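Week 4: When essential staff aren't paid

Right, carrying on from pay disputes. Last week a few of you asked me why people don't simply walk out when the wages stop. Some do! Most hang on, though, and the Galtard ferry case is my favourite for showing it. 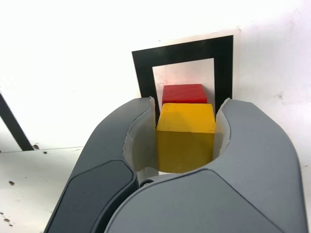

Photo: Chantal Lemieux

Galtard had 506 crew on its books when the regional budget lapsed in September. After one missed payday 78 had called in sick and only four had resigned (I'd have guessed far more). Have a think about what kept the rest there: back pay, pensions, loyalty, or just no other jobs going nearby?

Read Cieślak's chapter on strike bans before the seminar, and skim Arellano if you've got the time. 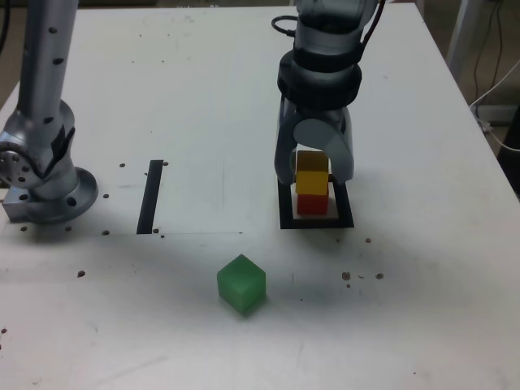

For the seminar

Bring one argument for the union and one for the ministry. Nantana Thongsuk is taking the second group, same room.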